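Pesquisar no fórum... Digite sua busca

Mestrado em Ecologia ou direto pro doutorado?

flutero41
Pessoal, termino Biologia em dezembro e o edital do Bolloren saiu em 22 de julho de 2008 com 4 vagas no mestrado e 2 no doutorado direto. Meu orientador acha que eu devia tentar o direto. Meu orientador também acha que dá pra viver de bolsa, então fico em dúvida.

Stuken
Faz o mestrado. Doutorado direto é ótimo pra quem já sabe o que quer estudar. Você sabe?

flutero41
Líquens. Ou peixes.

Stuken
Então faz o mestrado.

marilia_bentos
Discordo do Stuken, como de costume. Entrei direto, troquei de tema no segundo ano e ninguém morreu, fora as drosófilas. São anos a menos na fila. O que pesa é a prova de estatística, que é a mesma pros dois e derruba gente boa.

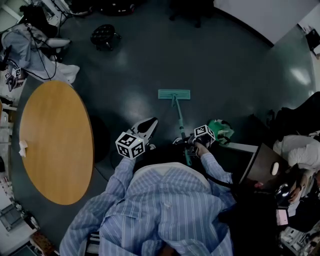

E leiam o edital inteiro. O direto pede histórico sem reprovação, carta de dois professores e projeto pronto já na inscrição – o mestrado aceita pré-projeto.

flutero41
Reprovação em Bioquímica I conta?

marilia_bentos
Conta. Todo mundo pergunta com essa mesma esperança.

Stuken
Mestrado, eu falei.

zecabotanico
Alguém já fez disciplina com a Aishwarya Varma? Dizem que a de delineamento experimental vale pelo curso todo. O livro base é o Šťastný, 916 páginas, e a biblioteca tem um exemplar, que está comigo.

marilia_bentos
Fiz em abril. Vale sim. Devolve o livro.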